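September, early evening

Knee was stiff this morning but it loosened up by the time I had the coffee made. I skipped the stairs and took the flat way around the pond. Two laps. The water is low and there is a band of dried mud on the north side with goose prints all over it.

The main thing today was choir. I had been putting off writing about it because I wasn't sure I was going to stay. We had the first rehearsal for the winter program at 10 and I got there with my old folder, the one with the broken elastic. Hadiza Okoro is directing again. She has moved the altos to the left side, next to the basses, and put the tenors in front where the altos used to be. I don't like it yet. I have spent years listening to the sopranos in my right ear and now I have a row of basses there, and they come in early.

The program is longer than last year's. The big piece is called Ostedance and it runs through the whole second half. It is in five sections with no real break between the third and the fourth, so we have to stand for all of it. Hadiza said we could sit for the instrumental part if anyone needs to. I will need to. I told her so at the break and she wrote it down, and that was the end of it. I had worried about that conversation for a week.

The alto line is mostly low and mostly on one note for the first section. Then at bar 80 it jumps up and we have the tune for a page. I marked it in pencil. We tried it four times. The first three were bad. On the fourth we held the long note together and the piano stopped to let us hear it. It was a little flat.

Things to fix before next time:
Bar 80, breathe before the jump and again after the comma.
Second section, stop rushing the words.
Learn the last page so I can look up.
Get a new folder.

Had soup when I got home. I added the rest of the barley and it came out too thick, so I thinned it with water and it was fine. Froze 2 containers. I need to use up the carrots before they go soft. There is also half a cabbage in there that I keep moving from one shelf to the other.

Called my sister after lunch. She is repainting the back bedroom and has changed her mind about the green. She wants to drive out here at the end of the month if the car is done. I said she could have the bed and I would take the couch, and she said no, the other way around, and we left it there. She asked if I was still singing. I said yes before I had decided, so I guess I am.

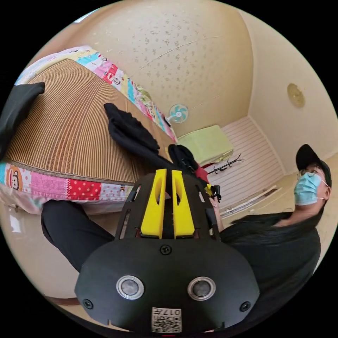
Went over the second section again after that with the piano recording on my phone. It goes faster than Hadiza takes it, so I only used it for the notes. The hard spot is where the altos drop out for a bar and come back in on the offbeat. If I count through the rest with my foot I get it. If I listen to the tune I miss it every time. I did it 8 times and got it right on the last three.

My voice was tired by then, so I stopped. I drank some water and read over the words without singing them. I still don't have the third verse. I wrote it out by hand on the back of the old phone bill and put it on the fridge, where the dentist card used to be.

Rain is supposed to come in overnight. I brought the chair cushions in and shut the kitchen window. Bed early. Tomorrow is the library, the pharmacy, and a folder if they have one with a decent elastic.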